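## 4. Preparing a kitchen site for recording

This section is for the person who sets up the site before the first episode. In the Andstead study we compare two ways of collecting the sink task: fixed start positions, and free start positions. The method only works if the site is prepared the same way each time.

1. Choose the site from the Kulow list and write its code on the session sheet.
2. Turn on all ceiling lights.
3. Put the dishes in the sink by hand. Do not arrange them neatly. A plate may have food on it.
4. Leave the things on the counter where the users of the kitchen keep them.
5. Start Ultier and wait until the head view is steady.
6. Record one view close to the sink and one view from farther back. Save both before you continue.

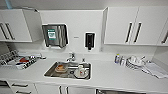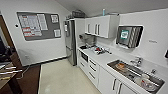

7. Check that the sink, the faucet and the counter beside them can be seen in at least one head view. If they cannot, change the head tilt and repeat step 6.
8. Record 90 episodes with fixed start positions. Take a break, then record the same number with free start positions.
9. Mark every failed episode with F. Do not delete it, we need the failures for training also.

**Note:** White cabinets and a white wall give the depth estimate very few edges. In our December trial, the policy trained on 546 free-start episodes reached the plate in 141 of its test runs, and most of the misses were at sites of this type. Shadi Semaan recommends fixing the exposure by hand there.

**Caution:** Do not move the base while the arm is over the sink. Bring the arm to the home position first.

**Caution:** Keep the emergency stop in your hand during steps 8 and 9.

If the Ông script reports fewer than 88 usable episodes in one set, send the log to Fitzgerald Boateng before you leave the site. Extra episodes recorded on another day go in a separate folder.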